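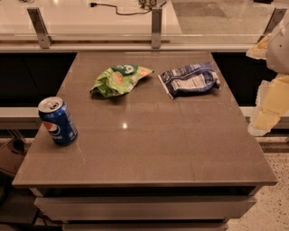 *2 min read*

Kudari is looking for a part-time research writer who enjoys public budgets, the dull pages included! You'd be working with Jenő Nyitrai on our October series about how mid-sized cities borrow, and what the interest does to everything else they'd like to pay for (libraries, buses, the lot).

It's 35 hours a month, paid, from wherever you happen to live. You should be happy in a spreadsheet and able to explain a bond to your aunt. An economics degree is welcome, though plenty of us never got one.

Please send a short letter and 2 writing samples to Nii Agyeman by Thursday, August 26, 2021.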